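Ticket 679: photo uploads stuck in Plandum
Status: reopened
Opened by: Adi Menon

Hi again! So the fix from Thursday worked for maybe an hour, and then my uploads went right back to hanging at 8 percent. I cleared the cache, logged out, logged in, tried the other browser (same thing). Small files go through fine, anything over 300 KB just sits there and spins.

White dishes in the first and the tan bowls in the second.

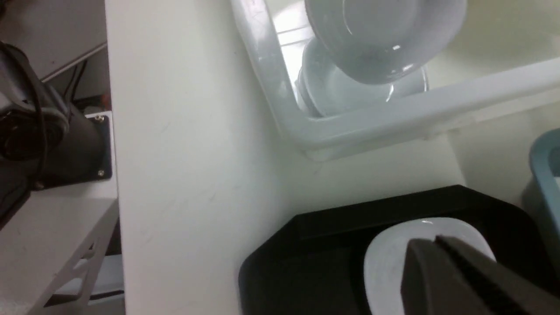
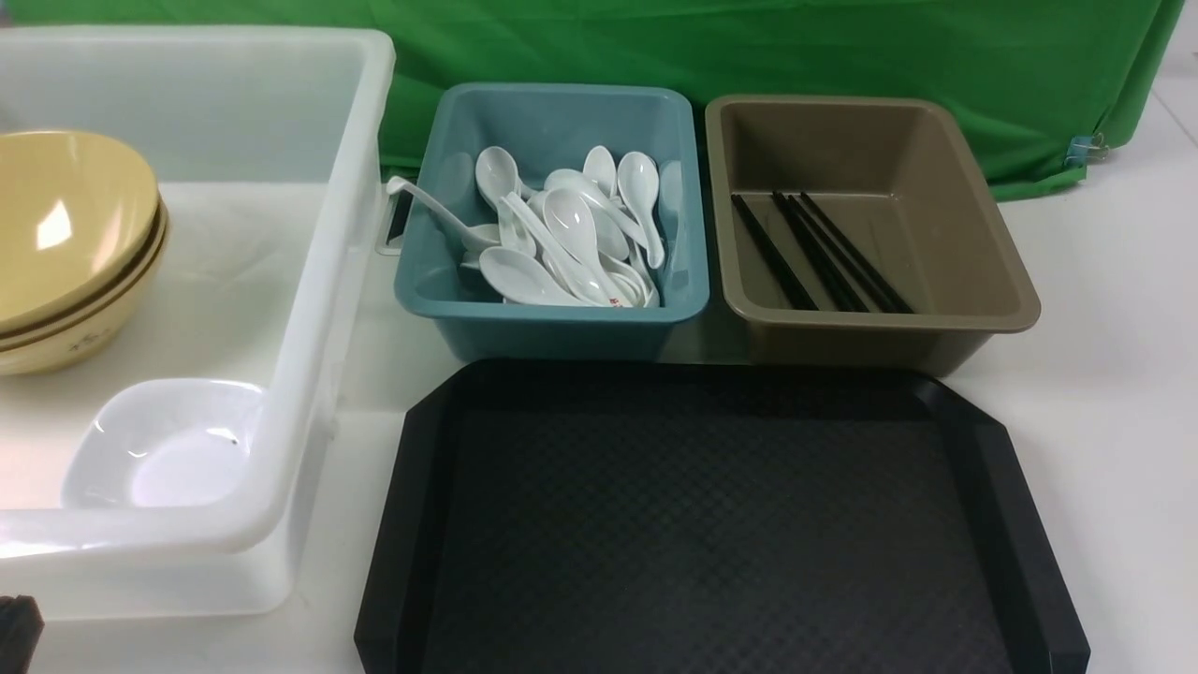

Oh, and the error log is blank again, no idea if that matters! Anjani has the same plan as me and hers upload fine, but she's on the old editor. Can you switch me back to that one for now? I'm at my desk until 2 if you want to call.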